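Does a long away trip really cost a football team points?
Project report, second-year sports studies

1. Why I picked this

Every manager in the Hemham and District League blames the coach journey at some point. Brokell Town's programme notes did it after five of their defeats last season, and the local radio phone-in repeats it as if it had been proved. I wanted to see whether the results back it up. I expected them not to, and I should say so at the start, as it may have coloured how I read some of the borderline cases.

2. What I did

I took the league results for 2 full seasons, which gave me 468 matches. For each one I worked out the road distance between the grounds and sorted the away trips into short (under an hour by the route planner) and long (an hour or more). There were 282 short trips and the rest were long. I left out cup ties and friendlies.

I also sent a short set of questions to the clubs. Replies came back from 11 people, mostly players, with one from a kit man at Nuttall Rovers who wrote more than all the others put together.

3. What the results show

Away sides did a little worse after long trips. The gap is small, and most of it comes from one club. Hinda Athletic are the most remote side in the league, so nearly all their away games count as long, and they were also bottom in both seasons. They lost at home just as often. Take Hinda out and the difference between short and long trips more or less vanishes.

This is the part the phone-in never mentions. A weak team that happens to live far away will make travel look harmful whether it is or not.

I tried the same thing with midweek games only, where players come straight from work and the argument ought to be strongest. The pattern was a bit clearer there, but the number of matches was low and I would not bet on it.

4. What the clubs said

The replies did not agree with my figures, and I don't think they should be thrown away for that. Players talked about stiff legs, late meals and arriving with too little time to warm up.
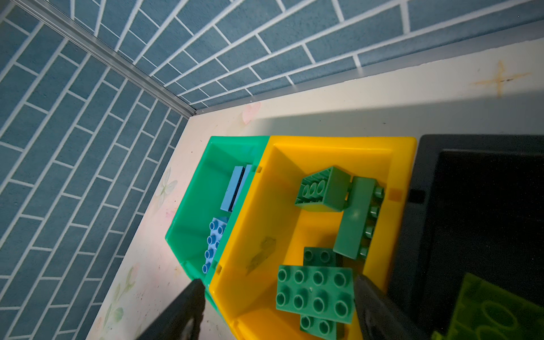 Bent Holst wrote that I was measuring the wrong thing: the distance hardly mattered to him, but turning up at Brokell twenty minutes before kick-off did, and a table of miles would never show that. He added that his side once had a slow start after a very short trip because the coach was late.

It is a fair point and I have no data to answer it. Arrival times are not recorded anywhere I could find. On the other hand, people remember the bad journeys that ended in a defeat. Only one reply mentioned winning after a long drive, although the results contain plenty of such wins.

5. Problems with the project

Two seasons is short. The one-hour line was my own choice, and I did not test another. The route planner assumes clear roads, which anyone who has driven out of Hemham on a Saturday will find funny. I also had no team sheets, so a club that travelled without its best striker looks the same as one at full strength.

If I did it again I would ask each club to note its arrival time for a season and compare that with the score at half-time.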